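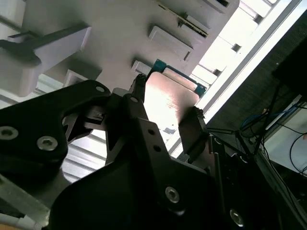
The teal strip with contacts runs along one edge of the card.

How to clean an old desktop computer before you sell it

I bought a used tower in December and resold it in May 2023. A clean machine sells faster, so take one evening for the job.

Step 1. Save your files to another disk. Then shut down, pull out the power cord and hold the start button for 17 seconds.

Step 2. Choose a table which you can wipe. Carpet is bad, it gives static electricity and it eats the small screws.
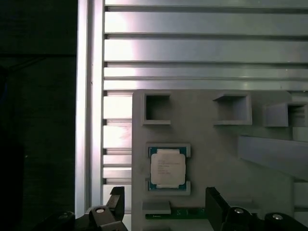
Aluminum profiles, with grooves between the slats.

Step 3. Remove the side panel and lay the case down. Blow out the dust with short bursts of air – hold each fan with one finger so it does not spin.
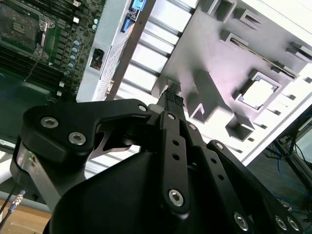
The computer case, open.

Step 4. Wipe the outside with a damp cloth. For glue from old stickers I use Flarkico spray, but lemon oil also works. Wait until everything is dry.

Step 5. Write down what is inside, with model names, before you close the case. Buyers always ask this.
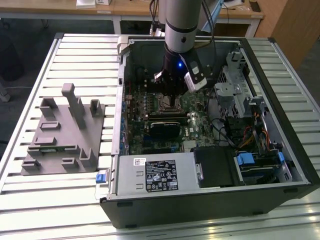 Dell board in a tower lying on its side.

Step 6. Set the price. On Custosora I looked at similar towers and they went from 66 to 200 dollars. I asked almost 226 at first and got no message for two weeks – then I lowered it.

Pack the tower upright, with foam at all corners. Put the power cord in a separate bag.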